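How a School Club Teaches a Robot to Pack a Bag

By the Usby Robot Club. For readers aged 9 to 12.

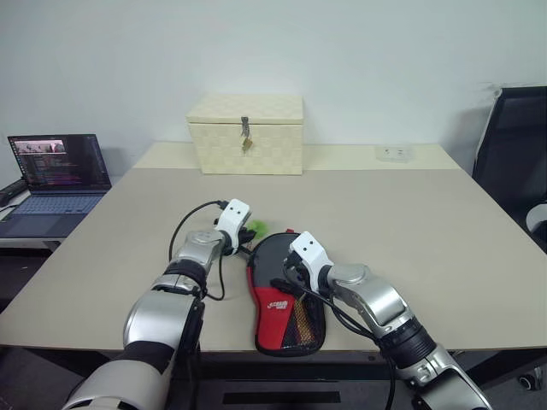 The club meets every Monday after lessons, and this term it has one job. The job is to get a pair of robot arms to put sports kit away. Packing a bag sounds easy. For a robot it is a long list of small problems, and this page explains the main ones.

What is a robot arm?

A robot arm is a chain of stiff parts with joints between them. Your own arm works in a similar way. You have a shoulder, an elbow and a wrist, and each one lets the next part turn or bend. In a robot, each joint has a motor inside it. A motor is a machine that turns electricity into movement.

At the end of the arm is the gripper. This does the work of a hand, but it is much simpler. The club's grippers can open and they can close. They cannot wiggle one finger, and they cannot feel that something is soft unless a sensor tells them so.

The club calls its two arms Skurnico and Wurkenus. The names came out of a hat. Skurnico is the left arm and Wurkenus is the right arm. Left and right are important words in the club, and everybody has to use them in the same way. They always mean left and right as seen by a person standing behind the arms.

Why two arms?

Try opening a zip with one hand. The bag slides along the table and the zip stays where it is. Now hold the bag still with your other hand and try again. One hand holds and the other hand pulls.

Engineers call this a two-handed task. Many jobs at home are two-handed tasks, such as opening a jar, folding a towel or buttering bread. Two arms can do more than one, but there is a new problem. They share the same space, so they can bump into each other. The program has to know where both arms are all the time.

The club's rule is that only one arm may move over the middle of the table at high speed. If both arms need to be there, both must go slowly.

What is the task this term?

The task is called Kit Away. It uses a table tennis bat case, because a case is partly stiff and partly floppy. A wooden block keeps its shape when you squeeze it. A case does not always do that, and so it is harder to pick up in the same way twice.

Kit Away has four stages:

1. Find the case on the table.
2. Hold it still with one gripper.
3. Open or close it with the other gripper.
4. Lift it and put it down in the right place.

Stage 3 is the one that fails most. The pull on a zip is very small, and the gripper has to close on it from the correct side. If the gripper is a few millimetres too high, it closes on air.

How does the robot learn?

There are two ways to tell a robot what to do.

The first way is to write every step as code. Code is a set of instructions in a language that a computer can follow. A line of code might say "move the wrist down by 20 millimetres" or "close the gripper". This works well if everything is always in the same place. If someone nudges the case, the robot carries on as if nothing had changed.

The second way is to show the robot. A person guides the arms through the task while the computer records the position of every joint. One recording is called a demonstration. After many demonstrations, a program looks for the pattern in them. It works out which movement usually comes next. This is called learning from demonstration.

The club uses both ways. Code is used for simple parts, such as returning the arms to their starting position. Demonstrations are used for the case.

How many demonstrations are needed?

More than the club first thought. By the half-term break there were 168 recordings. Each one was checked, and 101 were good enough to keep. The other 67 were deleted. In most of those the case had slipped, or the person guiding the arms had stopped halfway to think. A robot that learns from recordings with long pauses will also pause.

The target for the end of the year is 1,000.

The case is moved and turned a little before each demonstration. If it were always in one spot, the robot would only learn that spot. Small changes teach it to cope with a table that is not perfectly neat.

How do you know if it works?

You test it, and you write the result down even when it is bad. A test in the club is one full run of Kit Away with no help from a person. The run scores one point for each stage, so the best score is four. If somebody touches the case during the run, the score is zero.

The scores go into a table with the name of the program version. The present version is called Ateş. The version before it could hold the case but could not let go of it cleanly, and it was replaced in November.

Club safety rules

Motors are strong and do not get tired. These rules apply to everyone, including adults.

Keep hands off the table when the arms are switched on.
Say "moving" in a clear voice before you start a run.
One person stays by the stop button and does no other job.
Tie back long hair and roll up loose sleeves.
Never pull on a cable. If it looks caught, stop the run first.

Something to try at home

You will need a zipped pencil case, a scarf and a friend. Put on the scarf as a blindfold. Your friend may tell you how to move, but may only use these words: left, right, up, down, forward, back, open, close, stop. Use only your thumb and first finger on each hand. Try to open the pencil case.

Write down how many instructions it took. The club record is 94.

Words to know

Code: instructions that a computer can follow.
Demonstration: a recording of a person guiding the robot through a task.
Gripper: the part at the end of a robot arm that holds things.
Joint: a place where two parts meet and can move.
Sensor: a part that measures something, such as force or distance.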